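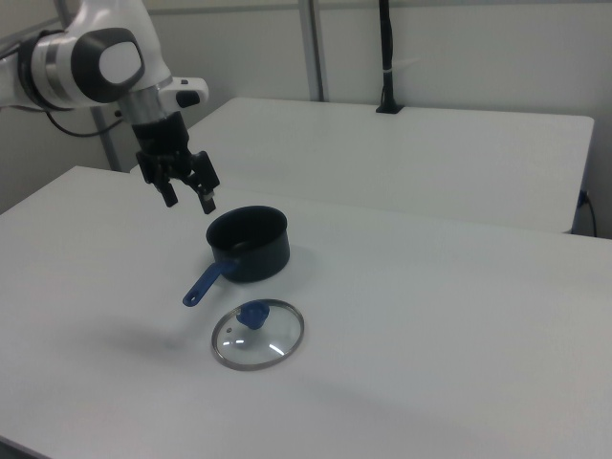 Urnine Project: Progress Report to the Trestwood Fund
2021-01-08

Reporting period: second half of year one
Grant area: Learning everyday tasks from few demonstrations

Summary

We are very happy with where the project stands. The main question in our proposal was whether a robot arm could learn a kitchen task in two stages, first from a small set of human-guided demonstrations and then from its own practice attempts, and still do well with cookware it had never handled. On the pot-and-lid task we now have a clear yes for new positions and a good partial yes for new cookware. Most of this report is about that task, with a shorter section on what gave us trouble and a plan for the next period.

What we set out to do

The pot-and-lid task sounds small. A saucepan and its lid are put down on a white tabletop, apart from each other, and the arm has to pick the lid up by the knob, carry it over and set it down so that it sits properly on the rim. People do this while talking on the phone. For a robot with two stiff fingers it is a lovely problem, full of traps. A glass lid is hard to see against a pale table. The knob is small and rounded. The handle of the pan sticks out and has to be kept clear of. And the last few millimeters, when the lid meets the rim, are mostly a matter of touch, which our arm has very little of.

The usual way of teaching this is to collect a great many demonstrations and hope they cover everything. We proposed something cheaper: give the robot a modest number, let it try, have it mark the moments where it is least sure of itself, and ask a person to step in only there. We call these short corrections "nudges" in our notes and the name has stuck.

What we did

We collected 345 full demonstrations on the main bench. In each one a person guided the arm through the whole task from a fresh starting layout. The pan and lid were moved and turned between runs, and we made a point of including awkward layouts, such as the lid lying close against the pan or the handle pointing back toward the arm.

After the first round of training the robot practiced on its own, with a person nearby to nudge when asked. The requests were bunched much more tightly than we expected. Nearly all of them came at two moments: just before the fingers closed on the knob, and just before the lid was let go. That was a real thrill to see in the logs, as it means a person's time can be spent on a few seconds of each run and the long, dull carrying part can be left alone.

We then trained again with the nudges added. All the comparisons below use the same network, the same training settings and the same fixed camera view of the bench. The only difference is whether the nudges were included.

Results so far

With the original pan and lid in new positions, the version trained with nudges beat the demonstrations-only version in every group of layouts we tried. The gap was widest when the lid lay close to the pan, which used to be our worst case.

With new cookware we tested 8 pan and lid pairs that had not appeared in training. The robot finished the task with most of them. It did best where the knob was close in size to the one it had learned on, and it struggled with flat strap handles, which it tried to pinch from the wrong side. We ran 47 trials in this set. The trial-by-trial table is in the data folder shared with the Fund, failures included.

The result we are most excited about is one we didn't plan for. The nudged version learned to back off and try again. If the lid lands crooked, it will often lift, shift a little and set it down a second time. There was no retry in the original demonstrations. We think it grew out of the corrections made near the rim, and we want to test that properly before we claim it.

What gave us trouble

Glare on the glass. Bright streaks on the lid confused the early models badly, and the fingers would sometimes close on thin air beside the knob. Softer lighting helped some. Changing brightness and contrast at random during training helped a lot more.

Finger wear. The tips slip on smooth plastic once they get polished, and for a while we blamed the software for what was a hardware problem. We now check the tips at the start of each session and write it in the log.

Scoring. We argued for far too long over what counts as a lid being "on." Our rule now is that the lid must rest on the rim all the way around and stay there when the gripper lets go. Earlier trials were scored again under this rule, so a few figures in our last report have gone down slightly.

Work with the partner site

The group at Gagnon has set up a matching bench and is training with our demonstrations. Their camera sits lower than ours, which makes it a fair test of how much the method leans on one point of view. The Idelitz software tools, which we use to record and replay runs, are installed at both sites, and files now pass back and forth without hand editing.

Next period

The retry study comes first and will start in February. We will train one version with the rim corrections taken out and one with them kept in, and compare how each behaves after a crooked landing.

After that we plan to add 2 tasks: putting a pan on a shelf by its handle, and taking a lid off and laying it down with the knob up. Both reuse the current bench, so no new equipment money is needed.

We would also like to release the demonstrations and nudges together, with the scoring rule written out so other labs can check our numbers. Please let us know if the Fund has a preferred license for shared data, so we can prepare the files to match.

Spending is in line with the approved budget. We are not asking for any changes at this time.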